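Braveck Simulation Laboratory
Workshop Notebook, October
Entry 18: False success reports on the sink task

Opened at 9:40 a.m. to record a fault found during review of the overnight batch. The batch consisted of 200 episodes of the sink task in the simulated kitchen. The instruction is to place the fruit in the basin, turn on the faucet and withdraw the arm. The controller is the Trisora policy, unchanged from the previous entry. The scoring script is the one inherited from the Erex project.

The script reported a score well above anything this policy has reached before. The result was treated as suspect on that ground alone, and the logs were opened before any figure was passed on. In 18 episodes the event log contains a success flag with no corresponding release event for the fruit. A success without a release should not be possible under the task definition.

The first explanation considered was a dropped message between the gripper and the logger. This was ruled out by replaying 4 of the flagged episodes with full state recording. All messages arrived, and the success flag was raised again at the same step each time.

The fault lies in the order of the checks. The script tests the faucet state first and, on finding it open, returns success at once. The fruit position is read afterward, and its value is written to the log but never used. The position test was present in the Erex version and appears to have been lost when the two checks were merged. In addition, the reset routine does not close the faucet. An episode that follows a successful one can therefore begin with the flow already on, and it is scored as complete before the arm has moved at all.

Renders were pulled from the kitchen for comparison with the logged state.

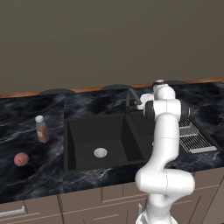
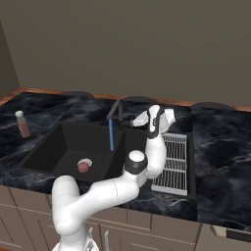

Sink task, simulated kitchen. First render: fruit on the counter to the left of the sink. Second render: fruit in the basin over the drain, faucet running, gripper open and empty.

The reset routine was examined next. It restores the arm, the fruit and the bottle to their starting poses, but the faucet joint is not in its list. The joint was added to the kitchen model at step 569 of the asset history, after the list was written, and the list was not revised.

Corrective action taken today:

Position test restored. Success now requires the fruit inside the basin volume, the gripper clear of it and the faucet open, all at the same step.

Faucet joint added to the reset list. The routine now stops with an error if any movable joint is missing from the list.

Overnight scores withdrawn from the shared table — the raw logs are kept and should not be deleted.

The same scoring script is used on the Rodrigues bench, where the arm and the water are real. Runs on that bench are suspended until the corrected version is installed, as a false success there ends supervision of the arm while the water may still be on.

Open items: rerun the full batch with the same seeds, and check whether the dish rack task shares the merged check. Rerun queued at 4:15 p.m.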